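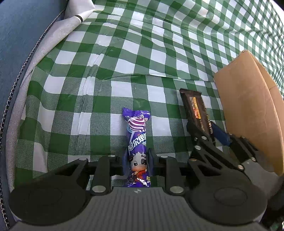 Can it put the shopping away yet?
The Otodley Chore Watch, gallery page

Every spring somebody promises me a machine that will do the housework by Christmas, and every Christmas I am still the one on my knees looking for the lid. I have kept this page going for a while now, mostly out of stubbornness. The idea is simple. Small jobs, close up, with a few lines on how near I think the machines have got. The jobs are dull on purpose. A robot that can dance is no use to me, and I'd swap any number of backflips for one that could fill a box with odd-shaped packets and leave me alone for ten minutes.

Sweets, chocolate and other slippery things

A wrapper is a rotten thing to pick up if you have no skin. It's shiny, it gives when you squeeze it, and half of what you are holding is air or crimped edge. Pinch a stick-shaped sweet at the top and you may get nothing but the seal. Pinch a chocolate bar too hard and you've made crumbs. My niece could manage all this before she could talk, and she was paid in the sweets.

The other trouble is the cloth. Factory machines like a hard flat surface with everything in its proper place. A tablecloth rucks up. Push at something on it and the cloth comes too, and the packet you were aiming at has moved by the time you arrive. I asked about this at the trade show in Wundport in July and was told that soft surfaces were "on the roadmap", a phrase I have learned to translate as no.

To be fair, I saw one machine there do better than I expected. The Vornow stand had an arm called Bravo filling paper bags with groceries, and it did fill them. It also took its time. I stood through 122 items with a notebook on my knee, and it dropped, crushed or gave up on more of them than I would forgive in a Saturday shelf-stacker. The man on the stand said the figures were improving every month. I dare say. He didn't offer to show me last month's.

Holding the tall packet 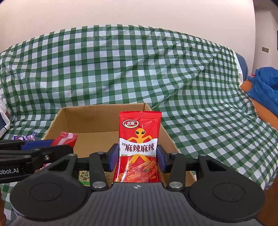
Getting hold of a thing is the part that makes the videos. Letting go of it well is the part I care about. A tall packet has to be laid down or tucked in beside its neighbours, and a box with its top open still has sides to catch on. A person doing this hardly looks. We feel the card with the back of a finger and shift over a bit. We also plan, without knowing it: long ones along the side, little ones in the gaps, nothing crushable at the bottom. I have yet to see a machine do that last bit unprompted with goods it hasn't met before.

Then there's the matter of who is doing the work. With a hand-held gripper, the clever bit is the person at the other end of it. They decide what to pick up, and which way round. I'm told the machines can learn from this sort of thing, and perhaps they can. The Vornow leaflet boasts of 937 hours of people showing how chores are done. That's a good long while to spend on tidying, and I notice that all of it was done by people.

Two hands

Two grippers are better than one, if they can keep out of each other's way. Most of the chores I hate need a pair: one to steady the box and one to fill it, one to hold the bag open and one to drop the onions in. Folding a sheet on your own is bad enough with two arms and a chin. At Wundport the two-armed machines mostly took turns, like polite people at a narrow door, and the whole business slowed to a crawl.

Where that leaves the shopping

I asked at our corner shop in Otodley what they would want from a machine. They unpack around 300 lines in a delivery, all shapes, a good many in bags that slump. The answer was that it would have to work in an aisle with a pushchair in it, and it would have to know a split packet when it met one. They weren't bothered about speed if it could go on through the night. I thought that was a fairer test than anything on show.

My own scoring, for those who keep asking:

Picking up one wrapped thing from a clear worktop: near enough.
The same from a rumpled cloth: sometimes.
Packing a mixed box so that it shuts: not yet.
Putting the shopping away in my kitchen, with my cupboards: don't make me laugh.

Next on the page will be socks. Bravo's makers have been invited to send a clip, uncut and at normal speed, and I'll put it up if it comes.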